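Section 3: Setting up for your first film night

Welcome to the fun part! By now your Skulby projector should be out of its box and the lens cap should be off (keep it somewhere safe, they love to roll under sofas). Work through the steps in order and you'll be watching a film before the evening is out.

1. Stand the projector on a firm, level surface and plug in the power lead.
2. Point it at a screen or a plain, pale wall. A bare wall gives a lovely picture, so don't feel you must buy a screen straight away.
3. Press and hold the power button for 3 seconds. The light on top turns from red to blue.
4. Turn the focus ring slowly until the menu text looks crisp from your seat.
5. Choose Picture, then Film. This setting keeps the makers' own colours and switches off motion smoothing – a huge improvement on older films!

Note: If the picture is wider at the top than at the bottom, choose Picture, then Straighten, and nudge the corners in with the arrow keys.

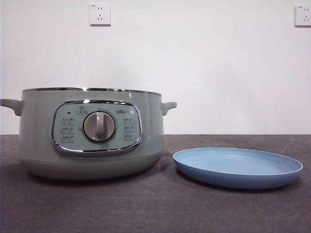
Green electric cooking pot on a dark tabletop, white wall behind.

Now for your library. The Skulby holds up to 500 titles, and you can sort them by director, actor or year.

6. Choose Library, then Add. Pick the drive or disc player you want to use.
7. Make a list for each viewer. Up to 6 people can have their own, so a Jilska thriller needn't turn up next to the children's cartoons.
8. Set an age limit if you need one. With the limit at 16, anything rated higher asks for your PIN.

Caution: Never look straight into the lens while the lamp is lit. Keep the air vents clear, and let the fan stop by itself before you pull out the plug.

Our tester Mercy Obura likes to start with the opening chase from Polldale, which has deep shadows and bright snow in the same shot. If you can make out the fence posts in the dark half, your brightness is spot on. If you can't, go up one step at a time under Picture, then Brightness.

Sound is covered in Section 4.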